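Section 4: Setting Up the Sorting Table

This section covers the table, the baskets and the first sort. Read it through before moving anything. The shelving in Section 3 must be finished and fixed to the wall before you start, as several steps below send full baskets to the shelves.

4.1 What you need

One Kisdale table, wood top, pale finish
Plastic baskets from the Bramari starter pack
Label sheet (inside the back cover of this guide)
Soft cloth and mild dish soap
Felt pads for the table legs

The part number for the table is 1316. The part number for the basket pack is 2679. Have both ready if you call for a replacement.

4.2 Placing the table

1. Choose a spot with room to walk on at least three sides. A short end may go against the wall.

2. Press one felt pad onto the bottom of each leg. Do this before the table is stood up.

3. Stand the table upright with a second person helping. Do not drag it by the top.

CAUTION: The top is not meant to be stood or sat on. Do not use the table as a step to reach the upper shelves.

4. Press down on each corner in turn. If the table rocks, turn the foot under the low corner until it sits firm.

5. Wipe the top with a damp cloth, working along the grain. Dry it straight away. Standing water will raise the grain and leave a rough patch.

4.3 Placing the baskets

1. Rinse new baskets and let them dry fully. A wet basket will mark the wood.

2. Check each rim for sharp molding flash. Trim it with scissors or rub it down with a nail file.

3. Put the first basket directly on the tabletop, toward the left if you are right-handed. Left-handed users should reverse this. It does not need to line up with the table edge – most people find an angled basket easier to drop things into.

4. Leave bare wood beside the basket. Loose items go here while you decide where they belong, so keep the space clear between sorts.
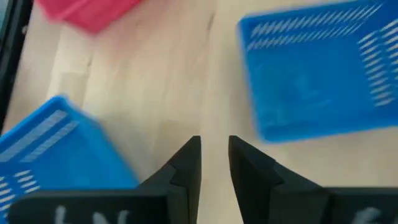

5. Add a second basket only when the first is in regular use. Two baskets are enough for most households.

NOTE: Blue baskets are for items that stay in the room. If your pack came in a single color, use the labels to tell the baskets apart.

4.4 The first sort

1. Empty one drawer or box onto the clear part of the table. Do one at a time.

2. Put anything that stays in the room into its basket. Put anything that belongs elsewhere at the far end of the table.

3. Stop when the basket is filled to just below the rim. Carry it to the shelf with both hands, one under each side.

CAUTION: Do not load a basket with more than 18 pounds. The rim may bend and the basket can slip when lifted.

4. Return the basket to the table before opening the next drawer.

5. Clear the far end of the table at the end of each session – items left overnight tend to end up back in the drawer.

4.5 Care

Wipe the tabletop once a week. Wash baskets by hand in warm water. Do not put them in a dishwasher or leave them near a heater.

Light scratches in the wood can be treated with Yadav finishing oil, part number 631. Test it on the underside first and allow a full day before putting baskets back.

Section checked by Kausar Ansari, 20 November 2020. For wall-mounted baskets, see Section 5.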